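Início > Escola > Segurança e instalações > Listas de verificação

Lista de verificação do bloco de salas de aula e corredores, com comentários
Escola Secundária Mofokeng
Data da visita: 24 de janeiro de 2021 (domingo, edifício sem alunos)

Legenda: C = conforme; NC = não conforme; P = parcial; NA = não aplicável.

1. Saídas e circulação

1.1 Portas de emergência abrem sem chave pelo interior: C
1.2 Corredor principal livre em toda a largura: P
Comentário: dois bancos junto à sala 104 reduzem a passagem. Devem passar para a parede do fundo, onde já estiveram no ano letivo anterior.
1.3 Sinalização de saída visível a partir de cada sala: C
1.4 Iluminação de emergência testada: NC
Comentário: o bloco autónomo por cima da escada norte não acendeu no teste. A Vovarent tem o contrato de manutenção e foi avisada por correio eletrónico. Repetir o teste depois da substituição.
1.5 Piso sem desníveis ou placas soltas: C

2. Extintores e alarme

2.1 Extintores no lugar e com selo: C
2.2 Etiqueta de revisão legível: P
Comentário: a etiqueta do extintor n.º 33 está rasurada. A data de revisão consta do registo em papel, mas a etiqueta tem de ser trocada.
2.3 Botoneiras de alarme desimpedidas: C
2.4 Sirene audível nas salas do piso superior: NC
Comentário: com a porta fechada, mal se ouve na sala 153. O mesmo reparo ficou escrito na visita de maio e continua por resolver. Pedir orçamento à Dornilico para uma segunda sirene.

3. Mochilas, cacifos e objetos pessoais

3.1 Regra sobre mochilas afixada em todas as salas: P
Comentário: falta o aviso em três salas do piso superior. O texto em vigor diz que as mochilas ficam debaixo da mesa ou no cacifo, nunca na passagem entre filas.

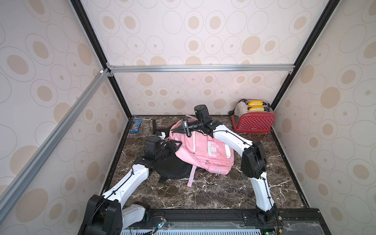
3.2 Cacifos fixos à parede: C
3.3 Cacifos sem arestas vivas ou portas empenadas: P
Comentário: a porta do cacifo 143 não fecha e fica aberta para o corredor à altura da cara dos alunos mais novos. Retirar a porta até haver peça.
3.4 Ganchos de parede firmes: C
3.5 Objetos perdidos guardados fora da via de evacuação: NC
Comentário: a caixa continua no patamar da escada. Passar para a arrecadação da receção. Antes de guardar uma mochila, verificar se há nome no interior e fechar todos os bolsos, para que nada caia no transporte.
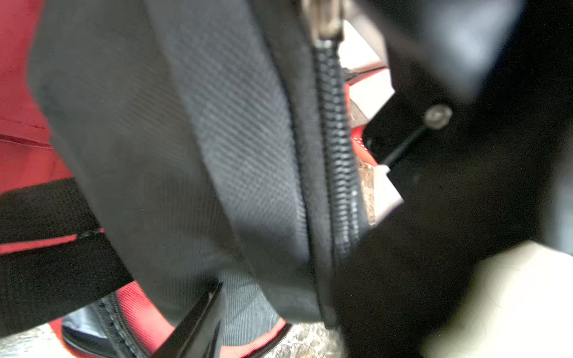
Ponto 3.5: fecho de correr preto com cursor metálico prateado.

3.6 Alunos informados do procedimento de evacuação sem levar mochila: P
Comentário: as turmas novas ainda não fizeram simulacro. Marcar antes da interrupção letiva.

4. Instalações sanitárias

4.1 Fechos das cabines abrem por fora em caso de emergência: C
4.2 Pavimento antiderrapante em bom estado: C
4.3 Ventilação a funcionar: NC
Comentário: o extrator do piso térreo faz ruído e não puxa ar. Filtro pedido à Clenora.

5. Seguimento

Prioridade alta: 1.4, 2.4, 3.5.
Prioridade média: 1.2, 3.3, 4.3.
Os restantes pontos parciais ficam para a próxima ronda. Quem fechar um ponto deve rubricar a folha original na receção e indicar a data da correção.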